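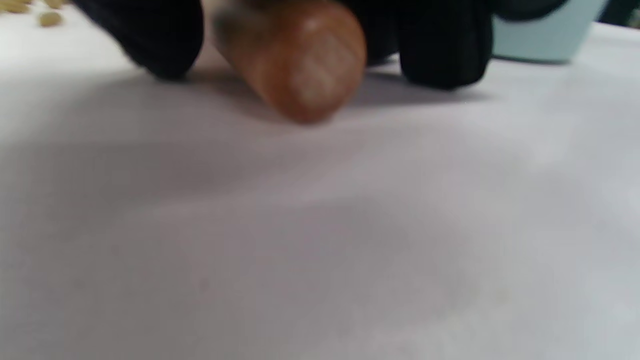
The school levy, again

The levy failed by 165 votes. I voted for it, and I expected it to pass, so take my reading of the thing with that in mind.

The yes side mailed three glossy flyers to my house and never knocked. The no side had yard signs all along Tarus Road by early April and somebody at the grocery store every Saturday. Turnout in my precinct was 257, and almost 200 of those were people over sixty, going by the sign-in book.

The board can put it back on the ballot in the fall. If they do, they should drop the stadium lights and say plainly what the bus money is for. I asked at two meetings and got two answers.

Filing for the county seats is still open. I'm not running.

Recent posts
Tuesday, May 1, 2018: Who pays for the Preltia bridge
Absentee ballots and the October deadline
Notes from the Jososis town hall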